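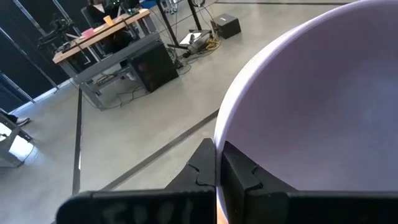
Runimar replied that the early 17 will not come back before the autumn timetable, whatever is said at public meetings, and that it would rather hear about the evening buses. The letter was read out in full before the first item. Several people asked for it to go on record that the early bus is still wanted.

June 19, 2024
By the minutes secretary, Nevgate Bus Users

1. Minutes of the May meeting
Agreed, with one correction. Item 4 should have said the Dinalton stop was moved to the other side of the junction, not taken away. Signed by the chair.

2. The early bus
The first 17 used to leave Nevgate in time for the early shift at the hospital. People who start at seven are now getting lifts or paying for taxis. One member has changed her hours and lost pay by it. It was asked if Runimar had looked at who was using the bus before it was cut. The letter does not say. The chair will write again and ask for the passenger numbers for that bus, by day of the week if they have them.

A member suggested running the first bus from Dinalton only, as a start. Those living at the Nevgate end were against this and it was not taken further.

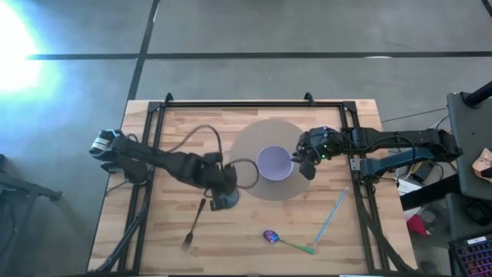 3. Petition
The petition now has 814 names, counting the paper sheets from the library and the chemist. Two sheets are still out at the post office and will be collected on Friday. There was some talk about whether to hand it in now or wait for the school term to start again. Agreed to hand it in before the council breaks up for the summer -- after that it would sit in a tray. The council needs a postcode beside each name. Some of the early sheets have no column for this, and two members will go through them and see what can be filled in.

4. Sandhu Coaches
Sandhu has sent a price for a trial minibus on weekday mornings, one trip out and one back. The price is £2,000 for the trial, with fares to be kept by us. The minibus would call at Nevgate Cross, the school and the hospital. It would not go into the Dinalton estate, where the turning is too tight for the vehicle they have in mind.

Questions were raised about bus passes. Sandhu cannot take them on a private hire. Some felt this made the trial unfair to older passengers. Others said most of the people on that bus were at work and paid full fare. No vote was taken. Sandhu to be asked for a price with the passes made good out of the fare money, and if a smaller vehicle could get round the estate.
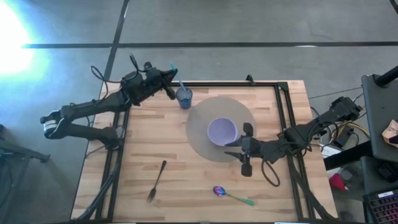 5. Shelters and stops
The shelter at Nevgate Cross still has no seat. The parish council says it has been ordered, as it said last time. The glass at the school stop has been replaced. The timetable case there is empty again and the old timetable was found in the hedge.

The moved stop at Dinalton has no dropped kerb. A member who uses a wheelchair has to go up to 80 metres along the verge side to cross. This was felt to be the most urgent thing on the list. To be reported to the highways department this week, with a photograph and a sketch of the junction.

6. Evening buses
Runimar's question about evenings was discussed. Most would like one later bus back on Fridays and Saturdays. The last one leaves town before the cinema comes out. A short form will go round with the next newsletter asking which nights people would use it. Answers to be in before the next meeting.

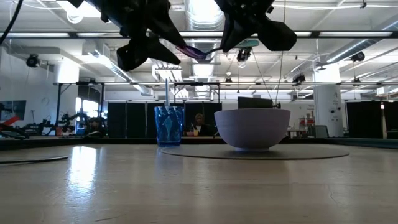

7. Any other business
Driver on the mid-morning 17 thanked for waiting when the connecting bus was late. A note will be sent to the depot.

The app shows buses that do not run. Members are asked to write down the date and time when this happens -- a screenshot is better still -- and pass them to the chair.

Complaint about engines left running outside the flats on Nevgate Road. To be added to the next letter to Runimar.

8. Next meeting
Same room, half past seven, date to be fixed once the council has replied about the petition. Chairs to be stacked by the radiator afterwards, please, and the side door locked.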